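Hook rails, and other promises

2 December 2019

I have been told three times this year that what my house needs is hooks. The first person was my sister-in-law, the second was a magazine in the dentist's waiting room, and the third was Bouchra Hajji, whose talk on small-space storage I went to at Marncombe library because it was raining and it was free.

Her argument goes like this. Things end up on the floor when they have no place of their own, so you give every thing a place, preferably on a wall, and the floor looks after itself. She had slides. She had a before and an after. I noticed that the after had a good deal less in it than the before, and when I asked where the rest had gone she said it had been "edited". I'd quite like to know where to.

I don't doubt that a rail is a useful thing in a hall. Coats go on it, bags go on it, we've all managed that since childhood. My quarrel is with the idea that a rail sorts out the small stuff. Small stuff mostly hasn't got a loop. What gets hung up is whatever came with a loop already on it, or whatever is nice to look at, and the rest lies where it was dropped, underneath a row of perfectly good hooks. 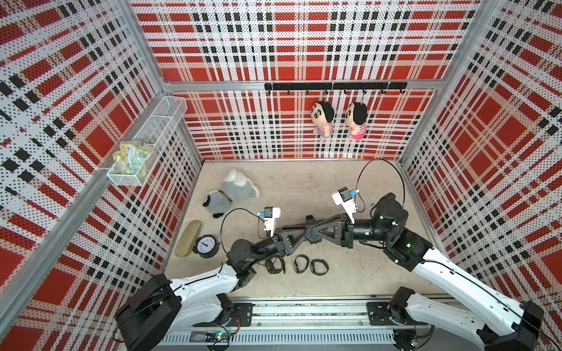 Soft toys are the classic case. A doll will hang quite happily and looks cheerful doing it. A plush dog won't, or ours won't, and it spends its life on the floor with its tail out where you can tread on it. Insoles are worse. I have never met anyone who has a home for a single insole, and I include Bouchra, who looked at me rather blankly when I asked. Alarm clocks are meant to stand on something, and watch straps could go on a hook with no trouble at all, yet in my experience they never do.

Then there's the wire basket, which every one of these schemes brings in sooner or later. Mine came from Stindix in Firnley and I bought it for post. Within a week it held a bag of crisps. Nothing else, just the crisps, with the top sticking out, and I found I didn't mind, as at least I knew where they were. Shaimaa Ezzat next door keeps her gloves in hers and says it works very well, but she is the sort of person whose gloves would be together anyway.

I did try the patterned backing as well, since Bouchra swears by "a wall you want to look at". A bold check behind the hooks is lovely for a fortnight. After that I found it harder to see what was hanging there, which seems a poor result for something meant to help me find my keys.

So I've kept the rail for coats and moved the basket to the kitchen. The insoles are in a shoebox with the straps. I've written "misc" on the lid, and Bouchra can edit it if she likes.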